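部屋の片づけと箱詰めを手伝ってくださる方を募集します

はじめまして、Nikoraという小さな貸しスタジオ兼作業室を切り盛りしております、ヒルデガルト・シュペーリングと申します。日本に来てずいぶん長くなりますが、文章となるといまだに話が長くなりがちで、先に謝っておきますね。お茶でも飲みながら、のんびり読んでいただけたらうれしいです。

このたび、4月にかけて部屋の中をすっかり整理し直すことになりました。棚の中身を一度ぜんぶ出して、使うものと譲るものに分け、箱に詰めて、名前を書いて、また棚に戻す。言ってしまえばそれだけの仕事なのですが、なにしろ何年も「とりあえずここに」と置いてきたものばかりで、私ひとりでは一つの箱を開けるたびに懐かしくなって手が止まってしまうのです。先日も古い包装紙を一束見つけて、気がついたら夕方でした。そんなわけで、いっしょに手を動かしてくださる方を4名、お迎えしたいと思っています。

どんな部屋かと申しますと、天井に梁が見える、白くて気持ちのよい一室です。大きな窓の外には緑が茂っていて、作業の合間にぼんやり眺めるにはもってこいです。床はつるりとした淡い灰色で、物を広げて仕分けするのにたいへん具合がよく、私などはつい床に座り込んでしまいます(座布団は用意してあります!)。奥には白い背の高い棚があり、箱やピンク色の小物整理ケース、白い収納箱が入っています。隣に冷蔵庫もありますので、お弁当や飲み物はどうぞ遠慮なく入れてください。

お願いしたいこと

・棚の中身を取り出し、種類ごとに分ける作業
・半透明の収納ケースの中身の確認と、ラベル書き
・譲り先の決まった品物の箱詰めと、送り状の貼り付け
・床の上のコード類をまとめ、それぞれの持ち場に戻すこと
・テーブルや椅子を動かしての掃除、最後のごみ出し

台帳の上では、整理する品物は796点あります。数字だけ見ると気が遠くなりますが、ボタンの小袋も一点、鉢植えも一点という数え方をしておりますので、どうか怖がらないでくださいね。箱は新しいものを200枚、もう注文してあります。組み立てるのが好きな方がいらしたら、ぜひそちらをお任せしたいです。私はあれがどうにも苦手で、底がいつも斜めになります。

箱詰めした品物の一部は、雑貨のお店をしているProkdenさんと、子ども向けの工作教室Clirnedentさんに引き取っていただきます。割れやすいものには紙を多めに入れてください。けちけちしなくて大丈夫、紙は本当にたくさんありますから。

こんな方をお待ちしています

特別な経験は要りません。片づけが得意な方はもちろん大歓迎ですが、「自分の部屋は散らかっているけれど、人の部屋なら片づけられる」という方も、同じくらい歓迎いたします。実は前回来てくださった方々は、ほとんどがそうでした。静かに黙々と進めたい方には棚の担当を、おしゃべりしながらがよい方には箱詰めのテーブルを、というふうに、なるべくご希望に沿って分担を決めます。

重い箱は必ず二人で持つ決まりにしています。腰に心配のある方は、最初にそっと教えてください。ラベル書きや台帳の照合など、座ってできる仕事もたっぷりあります。日本語は日常会話ができれば十分で、ラベルはひらがなでもかまいません。

条件など

期間:4月中の2週間。週に何日来られるかはご相談で決めます
時間:午前の部、または午後の部。通しでも歓迎です
謝礼:お一人ずつ、面談のときに書面でお渡しします。交通費は別にお支払いします
服装:動きやすい服と、かかとのある靴。半袖にもう一枚羽織るものがあると、エアコンの風が気になるときに安心です
持ち物:飲み物、あれば使い慣れた油性ペン。軍手とカッターはこちらにあります

お昼の休憩はゆっくり取ります。テーブルをひとつ空けておきますので、持ち寄りのお菓子を並べていただいてもよいですし、外へ食べに出ていただいてもかまいません。近所のWereという喫茶店は、厚切りのトーストがとてもおいしいです。少し混みますので、早めに出るのがこつです。

応募の方法

お名前、連絡のつく電話番号かメールアドレス、来られそうな曜日と時間帯、それから「捨てられずに取ってあるもの」をひとつ書いて、応募フォームからお送りください。最後の質問は選考とは関係がなく、ただ私が読むのを楽しみにしているだけですので、空欄でも差し支えありません。いただいた方には順番にお返事をし、一度部屋を見にいらしていただいてから、お互いによければ決めましょう。

お友だちどうし、親子でのご応募もどうぞ。見学だけしてから考えたい、というのもまったく問題ありません。棚の前に立ってみて、うずうずしてきた方は、たぶん向いていらっしゃいます。

作業室のようす
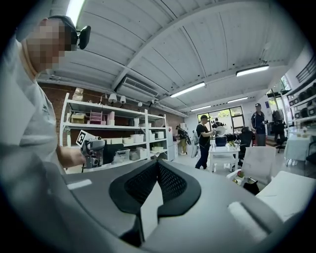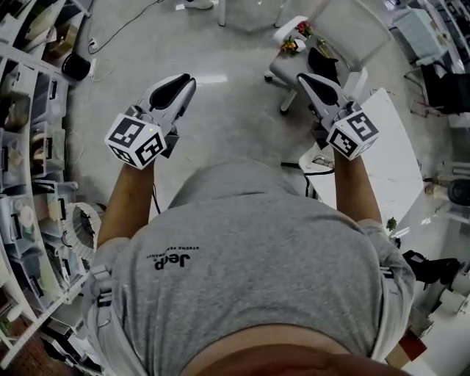 ヒルデガルト・シュペーリング

2023年3月17日

追記:台車は2台あります。片方は少し右に曲がるくせがありますので、まっすぐ進むほうを早い者勝ちでお使いください。見学の際は、入口の呼び鈴を長めに押していただけると、奥にいても聞こえます。お会いできるのを楽しみにしております。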